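Automation at Pornel: what the first months have meant for those of us on the assembly floor

Posted 13 Jun 2022

I have worked in light assembly for most of my adult life, and for the last part of it I have been responsible for training at the Pornel site.

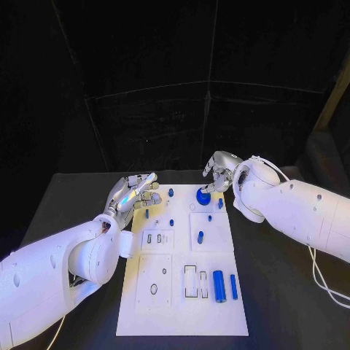
Colleagues at our sister site, Folari, have asked me to set down how the introduction of robots has been handled here, and in particular what it has meant for the staff. I do so in a personal capacity. The views are my own and should not be read as a statement by the company.

It may help to begin with the work itself. Pornel puts together small mechanical units for other manufacturers. A typical order is 900 units, although the Ultico contract runs to 3,000 at a time and takes up most of the long benches while it lasts. The greater part of any order consists of placing pegs, pins and knobs into a plate in the correct sequence and at the correct depth. The movements are small and they are repeated all day. Those who do it well are quick and careful, and many of them have sore thumbs by the age of forty.

The two-armed robots were brought in for this kind of placing work. Before any of them is given a customer's part, it is set to practise on a task board, on which there are pegs, cylinders and a knob to be handled, together with slots and holes of differing sizes. I was doubtful about the value of this. I had expected the machines to arrive ready for use, much as our old presses did, and I did not see why skilled people should be asked to stand beside a board for weeks on end. I have since changed my mind. The boards gave staff the time to learn how the hands behave before there was any pressure from an order, and several faults in our own written instructions came to light in the process. One of our sheets had told new starters for years to seat the short peg first. Every experienced assembler on the floor seats it last.

The matter of jobs must be dealt with plainly. There are 282 people employed at Pornel, and there have been no redundancies connected with the robots. Four posts on the evening shift were left unfilled when their holders retired. I consider that a loss and said so at the time. An evening post was the usual way in for people with young children, and there are now fewer of them to offer.

The work of those who remain has altered in ways that are harder to put in a table. An assembler who has moved to a robot cell places far fewer parts by hand. The day is given over to loading trays, checking depth with the gauge, clearing stoppages and recording what went wrong. Some have taken to this very well. Others have told me that they miss the rhythm of the bench and the talk that went with it, as the cells stand further apart and it is not easy to hold a conversation across them. Management has agreed to a rota under which nobody spends more than 60 per cent of the week at a cell unless they ask to. I would recommend the same to Folari from the outset — we brought it in late, and after a number of complaints.

Pay was the second difficulty. For the first stage of the project, cell staff remained on the bench grade while carrying out duties that had formerly belonged to the setters. Euan Cruickshank took this up on behalf of the floor and a new grade was agreed, with payment backdated. The setters, for their part, felt that their trade was being handed out in pieces, and that feeling has not gone away. Two of them now lead the training for the cells, and I have found them excellent at it. They were asked only after outside trainers had been tried, and they are aware of that.

I should also mention the floor itself. The cleaning round with the Tennant machine used to pass straight down the middle aisle at the change of shift. The cells have narrowed that aisle, and the round has been moved to the dinner break, which has pleased neither the cleaners nor those who eat at their benches. A revised layout is under discussion.

A further pair of robots is due in August and will be placed at the north end, near the stores. Staff from that section have been invited to spend time at the existing cells beforehand, on paid hours, and the list is open at the training office. Folari colleagues who wish to visit during the same period should write to me directly, stating which shift they would prefer.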